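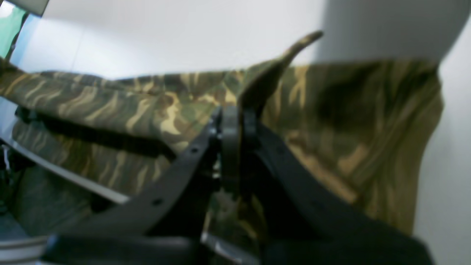
Can a Robot Really Do Your Laundry?

You may have seen a video where a robot folds a shirt. The music is cheerful, the shirt is perfect, and the words on the screen say something like "Chores are over!" Before you stop making your bed, let's ask some hard questions.

Robots don't have hands the way you do. Most of them have a gripper, a tool at the end of the arm that opens and closes. Many grippers have just two fingers. Yours are better. You have ten, they bend in the middle, and your skin can tell silk from sandpaper with your eyes shut.

Why is cloth so hard?

Think about a wooden block. Pick it up, turn it over, drop it. It is the same shape the whole time. A robot that knows where one side is can work out where the other sides are.

Now throw a jacket on a bed. Where is the left sleeve? Is that pointy bit a collar or a cuff? You might have to lift it to find out, and when you lift it, everything else moves. Engineers call things like jackets "deformable," a long word for floppy.

Patterns can make it worse. Camouflage was made to confuse eyes, and a camera is a kind of eye. With green, brown and tan streaks running all over the cloth, a shadow can look like a stripe and a stripe can look like a fold.

Which gripper is best?

Every company that sells grippers will tell you theirs is. So it helps to know what the different kinds are good and bad at.

Wide, flat fingers hold a lot of cloth at once. That's useful if you want to move a coat from one place to another. They can also bunch it up, and then you have a lump.

Thin fingertips can pinch one edge. They can also miss it, or grab two layers when you wanted one. Try this with a folded T-shirt and a pair of kitchen tongs and you'll see the problem in a minute.

Suction cups work very well on boxes and glass. Many kinds of cloth let air leak right through, so the cup can't hold on. Ask to see suction lift a wool sweater before you believe anything.

Soft rubber fingers are gentle. Gentle is nice for a tomato. A heavy coat may slide out.

Where does the camera go?

Some robots have a camera on the wrist, close to the fingers. It gets a great view of whatever the robot is touching. It also gets a great view of the robot's own fingers, which can block the very spot you care about. Up close, things can blur when the arm moves, too.

Other robots use a camera on a stand. It can see the whole jacket, but the arm may get in the way. Lots of teams use both. Two cameras don't fix everything. The computer now has two pictures to make sense of, and it can be wrong about either one.

What about the controller?

The controller is the part that decides how the arm moves and how hard the fingers squeeze. If a gripper keeps dropping a shirt, you can't tell right away whether the fingers are bad, the camera is in a poor spot, or the controller let go too soon. People often blame the fingers.

Itziar Olmedo tests grippers at a workshop called Kaltenano. When she compares two of them, she changes only one thing at a time. Same arm, same camera, same jacket, same starting heap, or as near to the same as floppy cloth will allow. "If I swap the gripper and the camera on the same day, I've learned nothing," she says.

How to spot a fishy robot claim

Here is a claim we made up our minds to check with some math. Suppose a poster says a gripper made 1737 good grabs. Wow! Now suppose it tried 2000 times. That means it missed 263 times. For a toy, who cares? For a robot that works all day in a laundry, that's a lot of shirts on the floor. The poster should give you both numbers. If it gives only one, be suspicious.

More things to ask:

What counts as a "good grab"? Touching the sleeve? Lifting it? Holding it for a while?

Did a person straighten the jacket between tries?

Was a person steering the arm? Plenty of robot videos show one being driven by somebody with a remote control. Nothing wrong with that, but they ought to tell you.

Was the video sped up? Look at any people or clocks in the background.

Did they try more than one piece of clothing?

Try it at home

You need kitchen tongs, a jacket with a collar and a friend.

Drop the jacket in a heap. Using only the tongs, pick it up by the tip of the collar. Keep one eye closed. Do it 17 times and have your friend write down every try, including the bad ones. Then switch to a different pair of tongs and do it 17 times more, with the same jacket.

Did the second pair do better, or had you just gotten some practice? How could you find out?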